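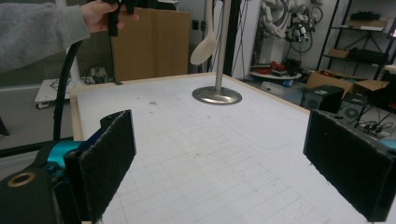 A ghost train with no train

Walk past the old seed merchant's in Plerkelcombe after dusk and you may hear screaming, followed by a great deal of laughter. Both are coming from Narneo, an after-dark show that sends you through 39 pitch-black rooms with only a rope to follow, and it's the most fun I've had in ages!

You go in groups of three, shoes off, one hand on the rope. I was put at the front (a mistake) and within a minute I'd apologised to a coat stand. The floor turns from gravel to carpet to something like wet moss, voices whisper from knee height, and somewhere near the middle there's a smell of hot toast so strong that my stomach rumbled out loud.

The show is the work of Sheila Heywood and Wayne Nuttall, who met building sets for the Josdale pantomime. "We kept making lovely things and then lighting them," Heywood told me. "I wanted to find out what was left with the lights off." Nuttall laid all 400 metres of rope himself and can walk it backwards.

Don't rush the last room. There's a piano in there, and if your group finds it you're welcome to play.

Narneo runs until the end of August, with the first group going in at 8pm. Wear thick socks.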